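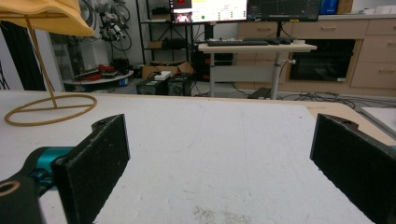
The Gotetti pads were supposed to be the good ones. The Raudsepp salesman had said so twice on the phone, and then he had put it in an email, with a chart.

"Good for 1,000 cycles," she read aloud. "On what?"

Her lab partner shrugged. "Foam cubes, probably."

She had no foam cubes. She had a lamp with a yellow shade, and at Tatcombe they had wanted cloth picked up without a crease. The old Pakimetti fingers had managed 26 tries out of 62. She'd written that number on the back of her hand in October and was still a little proud of it.

She squeezed the handle. The black pads came together, slow and smooth, and opened again.

"Nice feel," he said.

"Nice feel is what they charge for."

She ran 12 tries before lunch and wrote down every one, including the two he wanted to call practice. Then she opened the email again and looked at the chart. The bottom line had no label on it.

"Ask him what that is," she said, and reached for the shade.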